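Search this site: type a word and press Go

How Does a Robot Know Where to Grab?

Have you ever reached into a pencil case without looking and found the eraser just by feel? Your brain is pretty amazing at that! A robot needs software, so today I'm going to tell you how that software thinks. (I write programs for robots at Prosby, and I talk to my computer a lot. It doesn't answer.)

The first job is called perception, a fancy word for making sense of what you see. A camera picture is a giant grid of tiny colored dots. Our program, Zilier, hunts through the dots for clues. Is there an orange patch with black beside it? Maybe that's a handle! Is there a bright, shiny spot? Could be metal. Shiny things are tricky, though, because light bounces off them and hides their edges.
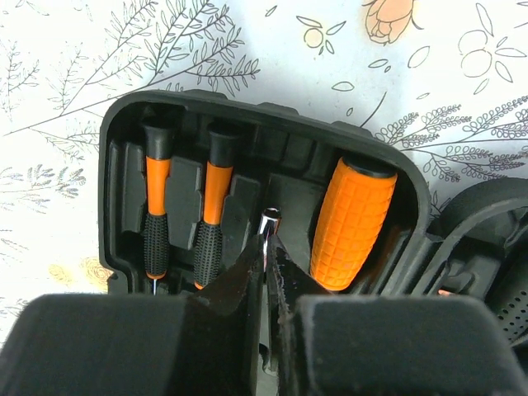

A small chrome socket between the robot's inner jaws.

Next comes planning. Imagine drawing a path through a maze with your finger, only the maze goes up and down too. Zilier can try up to 3000 paths before it picks one, and it throws out any path that bumps into something. I love watching the bad ones disappear from my screen!

Then there's control. That's the part that tells each motor how far to turn. It checks again and again, 100 times every second, and makes teeny fixes, kind of like you do when you ride a bike.

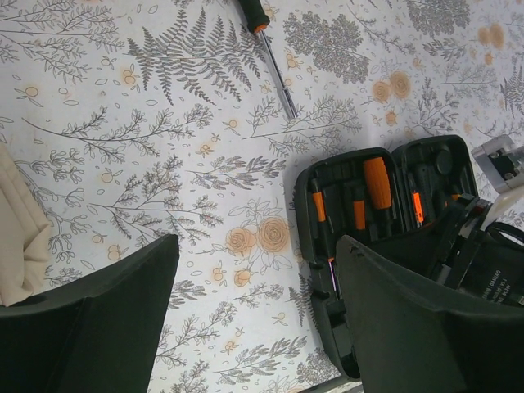 The open tool case, with one screwdriver lying on the cloth.

Try it yourself! Close one eye, hold a pencil in each hand, and touch the tips together. Harder than you thought? Now try it with both eyes open.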